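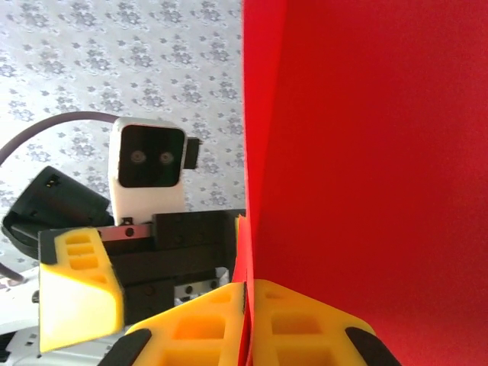
Product manuals should state torque values in one unit. The Takeck installation guide uses three, and the conversion table sits in an appendix that most installers never open. Lamai Suksawat reviewed 45 service reports from the Stuvberg plant last January and traced six to a misread unit.

The usual defense is that different markets expect different units. That is a case for separate editions - printing costs are small next to a repeat service call. A mixed table saves the publisher one file and moves the work to the installer, who has a wrench in one hand and poor light.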